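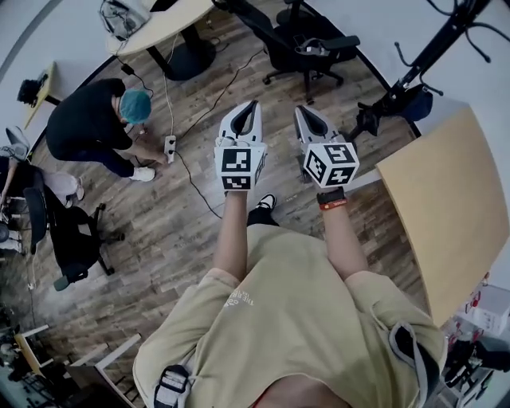

Start | Tests | Haushalt | Werkstatt | Meinung | Kontakt

Handgreifer-Set Lerna im Test: Können Maschinen jetzt endlich Wäsche?

16. Dezember

Ich muss vorausschicken, dass ich Greifer liebe. Andere Leute bleiben auf Messen bei den humanoiden Robotern stehen, die winken und Treppen steigen, ich stehe dann am Nebentisch und schaue zu, wie zwei Finger versuchen, einen Teelöffel von einer glatten Platte zu bekommen. Wer das einmal eine Viertelstunde lang verfolgt hat, weiß ziemlich genau, wie weit die Technik ist. Als Mathebula uns das Lerna-Set zum Ausprobieren überlassen hat, war die Freude in der Redaktion entsprechend groß (na gut, bei mir).

Zum Set gehören zwei Greifer, die man in die Hand nimmt, einer links, einer rechts. Man erledigt damit ganz normale Arbeiten, die Bewegung der Hände wird über die Markerwürfel verfolgt, und aus den Aufnahmen lernt später ein Arm mit den gleichen Fingern, wie es geht. Ein Roboter muss beim Aufnehmen gar nicht im Raum sein. Das ist für mich der Charme an der Sache: Man kann die Dinger in eine echte Küche mitnehmen, in der die Schublade klemmt und der Lappen schon bessere Tage gesehen hat.

Das Gehäuse ist weiß, die Fingerpolster dunkel und gebogen, und auf jedem Greifer sitzt ein weißer Würfel mit schwarz-weißen Codes. Schön ist das nicht unbedingt, es sieht ein bisschen nach Brettspiel aus. Aber es liegt gut in der Hand, auch in kleinen Händen: Zanele Xaba aus unserer Werkstatt trägt Handschuhgröße S und hat länger durchgehalten als ich.

Der Aufbau

Hier gleich der größte Abzug. Bis alles läuft, hat man Kabel, Steckerleiste, Gurte und Netzteil in der Wohnung verteilt und kriecht erst einmal auf dem Boden herum. Beim ersten Mal haben wir 40 Minuten gebraucht, und da waren wir zu mehreren. Die Anleitung erklärt die Kalibrierung sehr ordentlich und das Verkabeln überhaupt nicht. Ein Tipp: vorher überlegen, wo man später laufen will, und die Kabel an den Wänden entlangführen. Wir haben das erst nach dem zweiten Stolperer gemacht. Der Gurt könnte außerdem breiter sein, nach einer Stunde merkt man ihn im Nacken.

Dann die Hausarbeit

Und dann fängt man an, und es ist großartig! Man greift nach einem Handtuch und begreift sofort, warum Maschinen sich damit so quälen. Mit zwei Fingern pro Seite gibt es kein Nachfassen, kein Glattstreichen mit dem Handballen, kein kurzes Festhalten mit dem kleinen Finger. Eine Ecke finden, anheben, die zweite Ecke suchen, die inzwischen unter dem Stoff liegt. Beim ersten Handtuch habe ich geflucht, beim fünften hatte ich einen Trick (an der Kante entlangrutschen, nicht zupfen), und genau diesen Trick soll der Arm ja übernehmen.

Geschirr einräumen geht besser, als ich dachte. Teller sind dankbar, Tassen auch, solange der Henkel zu einem zeigt. Besteck ist eine Frechheit. Ein Messer flach auf der Arbeitsplatte bekommt man nur hoch, wenn man es erst an den Rand schiebt, und dabei fällt es eben manchmal hinunter. Gläser gehen, aber ich habe jedes Mal die Luft angehalten, weil man den Druck nur über den Abzug spürt und nicht an der Fingerkuppe.

Was mir gar nicht gelungen ist: einen Müllbeutel zuknoten. Marthinus Mokoena hat es geschafft, nach langem Kampf, und war danach für den Rest des Nachmittags unerträglich.

In der Werkstatt

Für den zweiten Teil waren wir bei Atthorpe in Gerville, wo Kleinteile sortiert und in Kartons gelegt werden. Kagiso Maluleke leitet dort die Packstation und hatte uns einen Platz freigeräumt. Das Arbeiten ist hier viel angenehmer als daheim. Die Teile liegen immer an derselben Stelle, der Karton steht immer gleich, und nach kurzer Zeit hat man einen Rhythmus, bei dem man vergisst, dass man die eigenen Finger gar nicht benutzt.

Atthorpe hat seit September einen Arm im Probebetrieb, der mit solchen Aufnahmen angelernt wurde. Ich durfte zusehen. Er nimmt ein Teil, dreht es, legt es ins Fach, nimmt das nächste, und das sieht nach gar nichts aus, bis man selbst mit den Greifern davorgestanden hat. Dann ist man hingerissen! Als jemand den Karton ein Stück verschoben hatte, zögerte der Arm kurz und legte trotzdem richtig ab. Beim Zukleben ist aber Schluss, das macht weiterhin ein Mensch, und bei verhakten Teilen bleibt er stehen und wartet. Maluleke sieht es nüchterner als ich: Der Arm sei langsamer als ihre Leute und bleibe es vorerst auch, nehme ihnen aber die Stunde vor Schichtende ab, in der keiner mehr Lust auf Unterlegscheiben hat.

Also, können sie es jetzt?

In der Werkstatt: ja, bei einer Aufgabe, die man gut eingrenzt. Im Haushalt: noch nicht, jedenfalls nicht so, dass ich morgens aus dem Haus gehen und einem Arm die Küche überlassen würde. Zwischen »legt ein Handtuch zusammen« und »macht die Wäsche« liegt der ganze Kram mit links gedrehten Socken, vergessenen Taschentüchern und dem einen Pulli, der nicht in den Trockner darf. Trotzdem ist mir nach diesem Test wohler bei dem Thema als vorher. Ich habe gesehen, wie aus einer Handvoll ungeschickter Bewegungen etwas Brauchbares wird, und ich habe selbst ein paar davon beigesteuert.

Wer sollte sich das Set anschaffen? Hochschulen und kleine Betriebe, die einen Arm stehen haben und ihm etwas Eigenes beibringen wollen. Bastler mit viel Geduld vielleicht auch. Wer bloß weniger abspülen möchte, kauft lieber eine Spülmaschine.

Gut: Gewicht, Griffgefühl, Tempo nach kurzer Übung, Kalibrierung klar erklärt.
Weniger gut: Kabelgewirr, schmaler Gurt, keine Rückmeldung an den Fingern.
Akku: reichte bei uns fast 3 Stunden, danach Pause am Netzteil.
Würde ich es wieder ausleihen? Sofort, und diesmal nehme ich mir den Müllbeutel vor.

Weitere Beiträge
Saugroboter und Teppichfransen: ein Wintertest
Mandla Msimang: Warum meine Werkbank jetzt auf Rollen steht
Fensterputzroboter im Altbau
Leserfrage: Lohnt sich ein gebrauchter Schwenkarm?
Anathi Mkhize über Akkuschrauber für kleine Hände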